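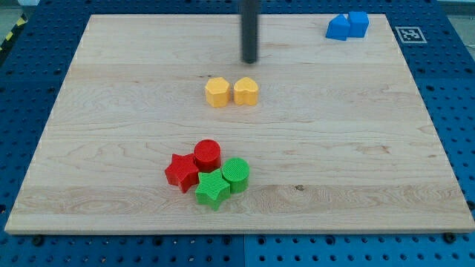 Tablero de madera clara sobre mesa perforada azul.

Inicio | Telas | Cuidados | Preguntas

Preguntas frecuentes: delantales Fomar

¿A qué temperatura se lavan?
A 40 °C como máximo, del revés y con las cintas anudadas.

¿Encoge el algodón?
Un 2 % en el primer lavado.

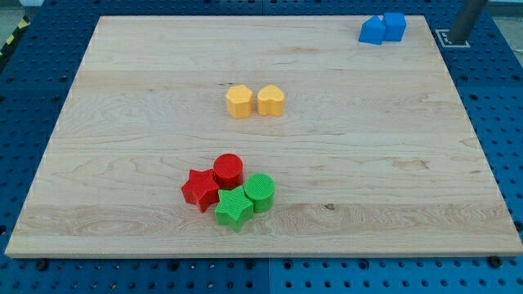
El modelo reversible encoge lo mismo por ambas caras. Planchar en húmedo.

¿Qué largo tiene el delantal?
84 cm, sin contar el peto.

3 comentarios | 44 compartidos

© Fomar | Contacto: Yesenia Huerta | Volver arriba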